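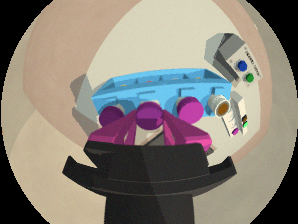 OK, hi everybody, thanks for squeezing in. I'm Zineb El Khatib, I run the sample prep bench at Wurnine, and I was told I get fifteen minutes and a clicker that mostly works.

(wait for the back row to sit down)

So, tube handling. Before June that was people. Siham Ragab and Amr Ouali capped, uncapped and racked every tube that came in, and on our worst day that was 1641 of them. Siham's thumbs hurt. She'd tell you so herself, loudly!

Now the arm does the racking and the two of them run the shift around it. What changed? Start with the breaks. They used to stop together when a batch was finished, and that's when all the gossip and half the troubleshooting happened. The arm doesn't finish a batch and sigh, so those breaks just sort of melted away, and it took me way too long to notice. We put them back on the schedule. Please steal that one.

(slow down, next part matters)

Second thing, who gets to press stop. Amr waited on a jammed cap once and called Ehab Hamdy over from Dovham, because he figured it wasn't his machine. That's on me. Everyone on the bench can stop it now, and no one has to fill out a form after.

Training: I planned an afternoon, we needed nine days. (pause, somebody always laughs)

Pay grades, yes, I know you're going to ask. They went up one step, and Asmaa Cherkaoui has the details, so grab her at coffee.

Questions, then hand the mic to the Tawfik folks.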